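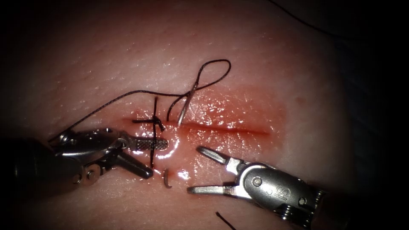
Re: [knots-and-thread] Joining a new length of thread in the middle of a section

Hi Bình, hi all,

What a good question to come back to after the weekend! I've been sewing books for a long time and joining thread is still the part I like best, probably because it's the one moment in a binding when you get to tie a real knot. I've put my answer under a few headings so people can skip to the bit they want.

First, what I think went wrong

From your message I'd bet on a granny. Both halves of your knot went the same way round, right over left and then right over left again. It looks fine on the bench and then it creeps when you pull the next station snug. Check the tails. In a square knot they come out lying alongside the standing thread, and in a granny they stick out sideways, more or less at right angles. Once you've seen the difference you'll spot it on shoelaces everywhere (half the shoes on my street are tied with grannies, bow and all).

The other suspect is the thread. You said you'd switched to the Brokari linen, and I love that stuff, but it comes off the spool unwaxed and quite hard and shiny. Run each length over a cake of beeswax three or four times before you thread the needle. I use the dark Kullon wax, which is a little tacky even in January in my unheated back room. Any clean beeswax will do.

The surgeon's knot

It's a square knot with one extra twist in the first half. You pass the end through twice, pull that down, and then tie the second half once in the opposite direction. The double wrap grips, so the first half stays put while you're getting your fingers around the second. With a plain square knot on a book you need a third hand to hold tension, and I've used my chin more times than I'd like to admit on a public list.

Pull the two ends level and flat against the fold. If you haul upward on one end only, you can flip the whole thing into a pair of half hitches around a straight strand, and then it slides. That happens with the surgeon's knot too, the extra wrap won't save you.

It is a bit bulkier than a square knot. On 18/3 linen I can feel it under my thumb, and on anything thicker I'd leave it alone and use the weaver's.

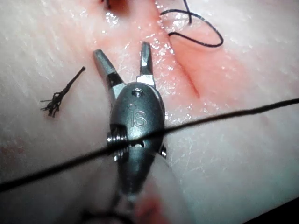 The weaver's knot

Same structure as the sheet bend, but made with a small loop in the new thread that you capsize over the old tail. It's tiny, it's quick, and it can be tied when you only have a stub of old thread sticking out, which is exactly the spot you were in at section 27! Make a slip knot in the end of the new length, drop the loop over the stub, slide it down to the paper, and pull the two parts of the new thread apart. You'll feel a little click when the old thread pops through. Do it over a scrap of cord a dozen times until you know that click. No click means the old thread is just being squeezed, and it will come out.

Where to put it

Always inside the section if you can, close to a sewing hole and never on the spine. Leave the tails longer than looks tidy. I trim to the width of my little fingernail, and fray them out if the paper is thin so they don't print through.

If you're using a fresh length anyway, plan for it. I cut mine at an arm span and a bit, and on a book of 44 sections I know I'll be joining several times, so I try to keep the joins in different sections from top to bottom. Put them all at the same station and you get a lump you can feel when you round the back.

A word for silk

Somebody asked off list if all this works with silk. Yes, but go slower and add one more half knot on top. Filament silk is slippery and forgives nothing. Spun silk behaves much more like linen.

If you'd like to see these done by someone far neater than me, the Nowakowski handout that went around with the Dodance swap has lovely line drawings, over 150 of them, and the weaver's knot is near the front. Shout if you never got your copy, I have a spare.

And please send us the book when it's done! I want to hear how you settled the endbands.

Happy sewing,
Your list host

----- Original message -----
From: Bình Chu
Date: 3 August 2025
Subject: Joining a new length of thread in the middle of a section

Hello everyone,

I'm on my second full-size book, all along sewing on tapes, and I ran out of thread with only a short stub left. I tied on a new piece (right over left, twice) and it held for a couple of stations and then slid apart when I tightened up. I've moved to Brokari linen for this one if that matters. Is there a better knot, or should I unpick the section and start it again?

Thanks for any help,
Bình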